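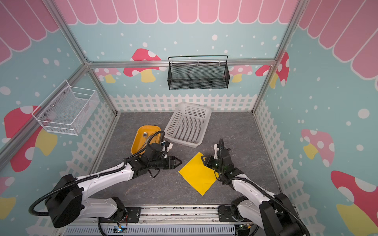

Figure 3. Two-arm cell used for the cloth tasks, with the yellow cloth laid flat between the grippers.

3.2 Collecting the demonstrations

All demonstrations were recorded by remote control in the cell at Diltness. The operator sits at a separate desk and moves a pair of small hand-held leader arms, and the two arms in the cell copy their joint angles. We chose this over guiding the arms by hand because cloth work needs both grippers at once, and one person cannot easily push two full-size arms without blocking their own view.

The operators watched only the camera views that the policy would later receive – one fixed view of the cell and one from each wrist. Nine operators took part. Each had a practice period with the Orkex control software before any recording was kept. A demonstration began with the cloth on the floor of the cell and ended when the operator pressed a foot pedal. We planned for 500 demonstrations and recorded 501, of which 284 were folding and the rest were lifting or moving the cloth to a new place.

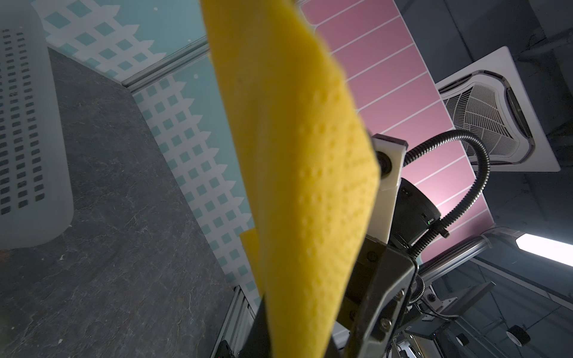

Wrist views were the main source of difficulty for the operators. They are needed at the moment of grasping, when the fixed view is too coarse to show whether one layer or two lies between the fingers. Once the cloth is raised, however, it can fill much of the same view. With the yellow cloth hanging between the fingers, it covers part of the camera on the other arm, and the operator has to judge the position of that arm from what is left showing beside the fabric. Several operators told us that they slowed down at this point or went back to the fixed view. We left these pauses in the data. Trimming them would have given shorter demonstrations, but the Undora baseline was trained on untrimmed recordings and we wanted the two sets to be comparable.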